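30/09/2023 - glaze durability, second look

Went back over the Renudmont dishwasher numbers this morning. Their sheet says the matte stoneware keeps its finish for 3000 cycles. I asked which detergent and which water, and got the same sheet again, this time with a logo on it.

Our own count on the Besson machine stands at 447. I don't see how you get from there to 3000 without either a lot of patience or a ruler and a straight line. Yuk-lan Chiang thinks they ran hot short cycles with no detergent and called each one a wash. Possible. I'd want to see the log before I say so to anyone outside.
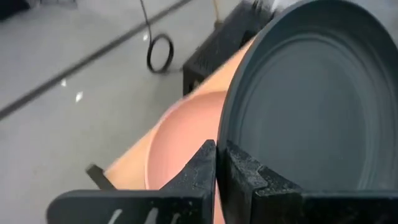
Metal marking is the part I trust least. The sheet scores it "low" and gives no load, no knife, no number of strokes. A matte glaze is rough at small scale and steel rubs off on it, so "low" compared to what? Gloss controls from the February batch marked less than any matte piece we had, and that was with the cheap table knife.

Gloss meter readings: I threw out the first set. The meter hadn't been zeroed after the battery change (my fault). Second set is in the binder under Trarnora, because that is the tab that was free. Move it. 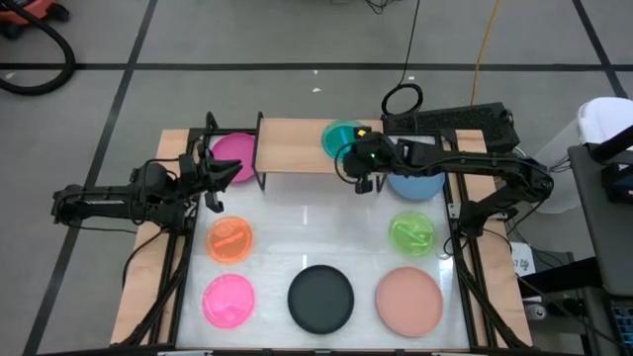
Also not convinced by the Grevska paste. It does take gray marks off. It may also be taking glaze off, and one wipe with a tissue won't tell us which. Plan:

- 200 strokes with paste, 200 with plain water, same pad, same weight
- gloss reading before and after, three spots each
- weigh the pads dry

If the water side drops too, then it's the pad and we've learned nothing about the paste.

Yuk-lan wants to add lemon juice overnight as an acid check. Fine, but vinegar at a known strength would be easier to repeat. She says people don't eat vinegar at a known strength. We'll do both.

Sample 3049 has a chip on the foot. Leave it out of the averages, and write down that it was left out.

Still to do: ask Renudmont for raw data one more time, order pads, check hardness of the tap water.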